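5.3 Setting the grasp planner's confidence threshold

Applies to Plurum planner with the Nyanda perception module, two-arm bench set-up. Finish 5.2 (hand-eye calibration) first. If you skipped it, go back. The planner will run without it and will give you poses that look fine on screen and are wrong on the table.

The default threshold is the one the vendor demo uses. We don't recommend it. It was picked to make the planner look busy, and it will propose a grasp on almost anything, including reflections.

1. Stop both arm controllers. Check that the status line reads HOLD for left and right.

2. Open the planner settings and set "Grasp source" to Live. Logged playback hides timing faults.

3. Turn off "Smooth detections". It averages the object pose over several updates, and all it does at this stage is cover up a poor estimate.

4. Set "Minimum score" to 899. The scale runs from 0 to 1,000. Ignore the coloured bar beside the field, as the green zone starts far too low.

5. Place your test items, some in the bin and some on the bare table. Use real packaging in different shapes. Plain calibration cubes will pass every time and tell you nothing.

6. Choose Plan Only and step through the proposals for each arm. Reject any that cross the bin wall.

7. Return the controllers to READY and run the accepted grasps at low speed, one arm at a time.

CAUTION: Plan Only does not lock the motors. A queued command from an earlier session can still go out. Clear the queue before you reach over the table.

Note on clear bins: depth readings through transparent plastic are unreliable, whatever the release notes say. Enter the bin as a fixed box under "Known obstacles" and don't leave it to the detector. If you move the bin, enter it again.

Note on cables: the collision model covers links and grippers only. Cable loops aren't in it. Watch them yourself on every new path.

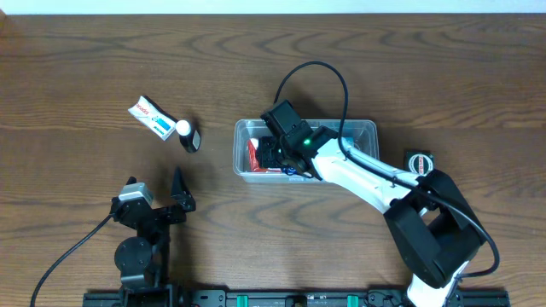
Adhiambo Langat disagrees with step 4 and asked for that to be recorded: at 899 the planner throws out good grasps on small items along with the bad ones, and she would start lower and let the operator do the rejecting. We have kept the higher value. An operator who has clicked through a long list of proposals stops reading them.

8. When the low-speed run is done, export the log. It should hold a score for every proposal, accepted or not. If only the accepted ones appear, "Full log" is off and the run has to be repeated.

9. Write the threshold and the bin position in the bench record. The planner resets both to default after an update, without a warning.

Go on to 5.4, Arm priority and shared space.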